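グリッパ・手首カメラ比較検討 定例打合せ 議事録（7月）

時間：14時〜15時20分
出席：ガジャルド（進行）、松尾、江口、戸塚（記録）
欠席：永井（資料は事前に共有済み）

1. 前回からの進捗
Korariの平行2指とUllskaの適応型3指について、シミュレーション上の把持試行がひととおり終わった。試行数は両機種合わせて2242回。江口さんが夜間のバッチを組み直してくれたおかげで、予定よりかなり早く揃いました。これはうれしい！
コントローラはBenítezで統一。ファームの差による影響は今回は見ない。

2. 把持結果
・硬い箱物は両機種ともほぼ問題なし。差が出たのは薄物と布物。
・布物の失敗は814件で、半分以上が接近の最終段階に集中している。
・Korariは指先が角ばっている分、布の端をすくう動きが思った以上にうまい。松尾さんの再生デモでは部屋から声が上がった。
・Ullskaは形状へのなじみが良いものの、開閉に時間がかかる。速度設定を上げた条件は未実施。

3. 手首カメラの見え方
最終接近時の映像について、江口さんから報告。対象面に寄ると画面の大半が生地の質感で埋まり、位置の手がかりがほとんどなくなる。暗い色の面で特に顕著。
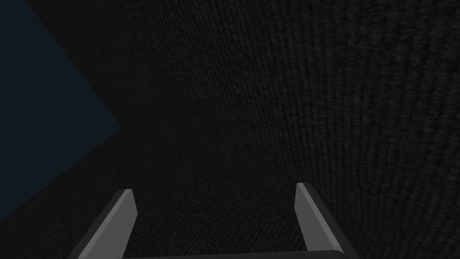
図1　手首カメラ視点（シミュレーション）。開いた2指の先に暗い色の凹凸面、左端に青灰色の領域。

ガジャルドさんより、指の内側の面が明るく出ているのは大きな収穫との指摘。暗い面が相手でも指先の位置は画像から拾えそうで、開き幅の推定に使えるかもしれない。この案は全員が乗り気で、しばらく話が止まらなかった（議題4が押したのはこのため）。
一方、面の模様は手前ほど粗く、奥ほど細かく見える。松尾さんから、この変化を距離の推定に使えないかという提案。戸塚は照明条件を振ってから判断したいと発言。現在の設定はかなり暗い。
カメラの取付角を27度に変えた条件も追加で試す。

4. 実機への移行
Noltportの試験室を来月前半に使えることになった。アームの搬入は先方の立会いが必要。初日は布物だけに絞り、箱物は後回しとする。
Ullskaの指先パッドの予備がまだ届いていない。納期は戸塚が再確認。
実機のカメラは露出を固定にするか自動にするか未定。江口さんは固定派、松尾さんは自動派で、両方録って比べることに。

5. 決定事項と担当
・取付角変更と照明4条件の追加試行：江口
・指内面からの開き幅推定の試作：ガジャルド、松尾
・Ullska高速設定での再試行：松尾
・試験室の予約確定、パッドの納期確認：戸塚
・永井さんへの共有と布サンプルの選定依頼：ガジャルド

6. その他
失敗例の動画が思いのほか勉強になるので、共有フォルダに「惜しい把持」の置き場を作った。どんどん入れてください。ファイル名には機種名と試行番号を付けること。
次回は追加試行の結果が出た時点でガジャルドさんが招集する。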